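Povden House, guest rooms, second floor
Safety walk, room 248
Inspector: Marisol Mahmoud

1. Door closes and latches unaided
Pass. The last sheet also said pass, and the closer was leaking oil then too. I want a repair ticket number, not another tick.

2. Smoke alarm sounds on test
Pass. The log says tested every August. The handwriting for three years running is the same pen, so believe that if you like.

3. Escape plan posted inside door
Fail. It shows the stairs at the Dornesau end, which were closed off in the remodel.

4. Trip hazards, floor and bedding
Pass, with a comment. The duvet hangs over the side of the bed and the bed skirt goes down toward the floor. Van Dusen's guide calls this "no risk." I'd like to know who they asked.
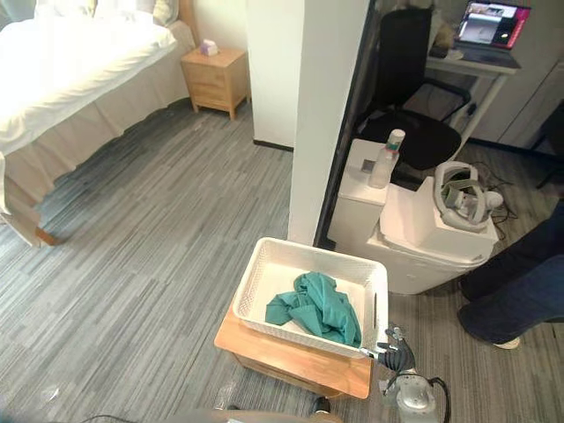

Room 248, bed side and nightstand. Second picture: black fabric, close up. 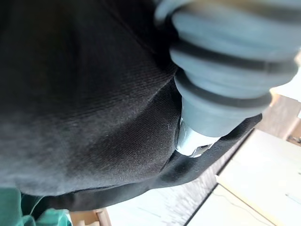

5. Outlets and cords
Not checked behind the headboard. The form gives me a box for yes and a box for no, and I'm not using either one. Wafula Nyamweya is to pull the bed out and look.

6. Window opens and restrictor holds
Fail. It holds if you push politely. Lean on it and it gives.

7. Hot water at bathroom tap
113 F. Fine on paper. Same reading as the two rooms before it, so I'd like the thermometer checked before anybody quotes me.

8. Fabric fire labels
Curtain label present. Supplier's certificate is a photocopy with the date missing. Tímea Bárány says the original is at the Oronness office. I have heard that before.

Re-check in 20 days. Items 3 and 6 stay open until I see them myself.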